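September, late, tea gone cold

Steinar Snorradóttir and I had the argument again at lunch. Can a machine do chores yet, real ones, the kind my mother did with the radio on? Steinar says two years. Steinar said two years back when we were both at Kragh, too! I said fine, define chores, and then we had to stop because the soup was boiling over and neither of us had noticed (point to the machines, I guess).

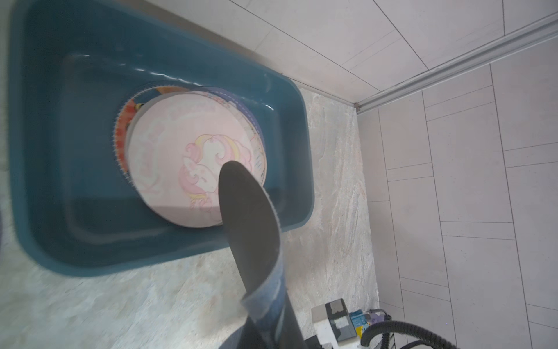

My own test has always been the dishes, and I don't mean loading a dishwasher, I mean the sink kind, where everything leans on everything else and you have to decide what comes out first. I do it without thinking while I yell at the kids about shoes. Put one dark finger over a pink unicorn, though, with more round things tucked at angles underneath it, and suddenly I'm wondering where I'd even start if that was all the hand I had. You can't get under the edge. You'd want to slide the top one toward you and catch it, and I have no idea how I'd explain "catch it" to anybody.

Zukano put out a number this spring, 62 out of 80 on their table-clearing run, and everybody at Firkesstead passed it around like a baby picture. I want to know about the other 18! If my kid put away 62 dishes and did something mysterious with the rest, we'd be having a talk.
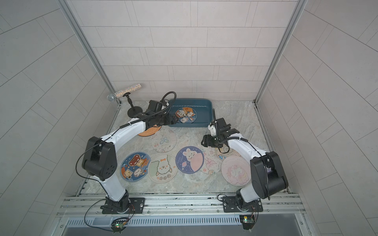 Photo: Drallthorpe workshop

Two arms is the part I've come around on. I used to think one good one would do, and then I tried drying a saucepan with my left hand in my pocket (try it, it's awful). But then they have to stay out of each other's way, and Steinar and I can't even manage that in a kitchen. Coasters all over the floor and one in the tray, that's a job I'd give a four-year-old, and I'd still end up finishing it myself.

So where am I? Picking up, maybe. Folding, no. Wiping down the stove, oh please no. I told Steinar five years and we shook on it, loser buys dinner.

Need to call about the dryer tomorrow. They quoted 424 dollars, for a belt!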